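README - Primthorpe bench arms, equipment plan and budget notes

Status: working draft. Numbers get firmed up Thursday. Don't order off this file yet.

What this covers

Small tabletop arms for the pick and place dataset. What we need to buy, what can wait, what we already own and keep forgetting about. Data format notes are in the other readme, not here.

Short version

- 2 arms running now, want 4 by July
- spares first, new arms second
- printed parts done in house except the long brackets
- no new cameras this round

Current setup

One arm per table. Base bolted down, driver board at the foot of the arm, power off a strip on the floor. Task is brick and tray: pick up a brick, put it in the tray, or the other way around. Arm structure is white printed parts with hobby grade servos. Nothing exotic, that's the whole point of the budget.
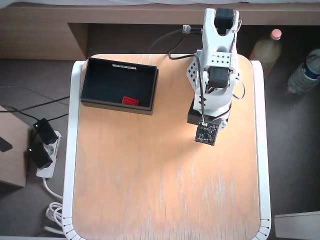
Power is the first thing to sort before adding arms. Each station wants two outlets minimum (arm supply plus hub) and we always end up needing a third for a laptop. Budget a decent surge strip per station, the ones with wide spacing so the fat adapters don't block each other. Cheap line item, do not skip it again.

Shopping list, in order

1. Servos. Six per arm. Spares should be 30 for the year, bought in one lot from Goossens if they'll hold the price. Elbow and gripper go first on ours, wrist hardly ever. Same gear ratio all round or the spares don't swap.

2. Driver boards. One spare per two arms. Lead time was 19 days on the last lot, and that was with stock showing as availible. Order before the servos run out, not after.

3. Power supplies. Same voltage as existing. Check the plug. Label both ends when they arrive, brick and lead.

4. Filament. Some 4 kg should cover fingers and brackets for the new arms plus reprints. Any colour. Festex quoted on pre-printed sets, fine quality but the freight killed it.

5. Cable. Longer servo leads for the elbow run, the stock ones are tight when the arm is at full reach. Sleeving if there's money left. Cable clips either way.

6. Tables. Square top, needs to take bolts. Second hand is fine. Measure the doorway first.

Fingers

Separate budget line becuase we go through them. Print a batch, keep them in a tub, log the swap in the sheet. The screw holes are the same on every version so old and new can be mixed during testing, but not during recording. Match the pair before a session.

Stepped inner edge is the current version. Flat inner edge is retired, don't print it, the file is still in the folder and someone will.
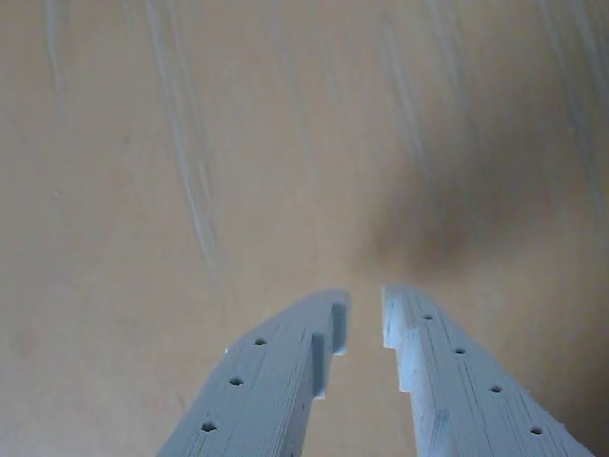
Print time per pair is short enough that one printer keeps up with four arms. We looked at a second printer and took it out of the plan. If the first one dies we pay for a print shop for a fortnight and still come out ahead.

Grip tape: tried it, not budgeted. Changes the look of the fingers from one week to the next and then the older episodes don't match the new ones. Revisit later maybe.

Things we own already

- hex drivers, two full sets
- crimp tool plus connectors, enough for the year
- bricks and trays, plenty, stop buying bricks
- USB hubs, powered, box under the back bench
- one calibration jig, needs a new base

Not in this budget

Laptops and storage come out of the Dosier grant, seperate paperwork. Annotation hours also Dosier. Floor mats and stools are a building cost, ask before assuming.

Vendor notes

Goossens: good on servos, slow on invoices. Ask for the pro forma up front.
Festex: quick replies, high freight. Would use for metal brackets if we ever go that way.
Local hardware shop for bolts, strips, clips. Keep the receipt, photo it the same day.

Open questions

- do we hold one whole arm as a spare or just parts? Leaning parts. A spare arm gets borrowed and is never spare.
- same servo for all joints, or stronger one at the shoulder? Costs more, breaks the one-lot price
- insurance: does the bench gear go under general contents? Waiting on an answer
- where do tables 3 and 4 go. Needs a floor plan with cable runs marked

Changing this file

Edit directly, put a line in the changelog, no need to ask. Prices go in the sheet and not in here, they go stale.

Changelog

- moved fingers to own line
- dropped second printer
- added lead time for boards
- TODO shipping estimate, both vendors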